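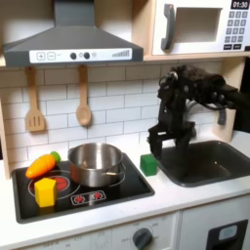

Nabil Qudah objected to the wording of the October minutes, item 4. He had asked that the water shutoff at Botley be deferred, and the minutes record it as canceled. Correction accepted. The minutes were approved as amended.

1. Riser replacement, Botley building

Lech Zalewska reported on the hot water riser serving the east stack. Skoltel has completed the survey and found pitting at 9 joints, all on the return side. The supply side is within tolerance. Skoltel recommends replacing the full return line from the basement to the top floor — partial repair would leave old pipe between new fittings.

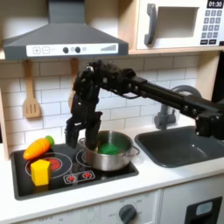
Two quotes were received. Skoltel quoted for copper with press fittings. Dabbas quoted for the same route in PEX, with isolation valves on each floor included in the price. The Skoltel quote lists valves as an extra. Qudah asked that both firms requote on the same scope before a decision is made. Agreed.

Action: Zalewska to send a single scope sheet to both firms.

2. Shutoff schedule

Work will require 2 shutoffs, each starting at 10 a.m. Cold water will stay on throughout. Residents on the east stack are to get written notice, posted in the lobby and put under doors. 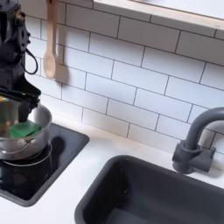 The notice should state which taps are affected. The last one did not, and several west stack residents stored water without needing to. Qudah will redraft it and circulate the text before printing.

Action: Qudah to redraft the notice.

3. Invoicing

Dinero now shows the reserve account and the operating account on one page. The opening balance for the reserve account was entered twice and has been corrected. No payment was affected. Survey fees will be charged to reserve — they were first posted to operating. 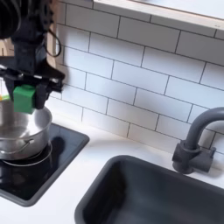 Toy kitchen, with green block above the pot.

4. Other business

Basement door closer is still slamming. Zalewska to adjust. The question of pipe insulation in the meter room was held over until the new quotes are in.

Meeting closed. Next meeting to be set once both quotes are received.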